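Print | E-mail

November - notebook, Presberg store room
Posted by the sample desk

Grerum lake cores, second attempt. The freezer alarm went off at 4 in the morning and had stopped by the time I got my boots on, so the log shows a fault and the freezer denies everything. Cores still at minus 20. Moved the Wullelik set to the bottom shelf anyway.

The archive list says 3,110 samples. The shelves disagree, and I am siding with the shelves until somebody finds the old Bunnag ledger.
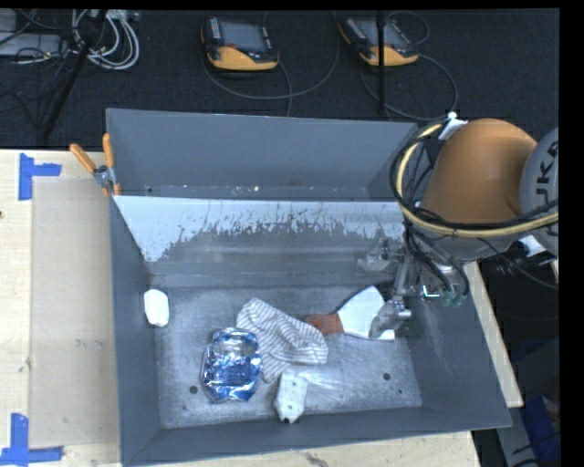
Reading time: 1 min

Started relabelling the permafrost bags. The marker we bought for cold work writes beautifully at room temperature. Went back to pencil - it has a longer record in the Arctic than we do.

Got through 100 bags before my fingers gave up. Whoever is on next: start at the Grerum tray, and please don't use the blue tape. It falls off, and then we have a mystery and some tape.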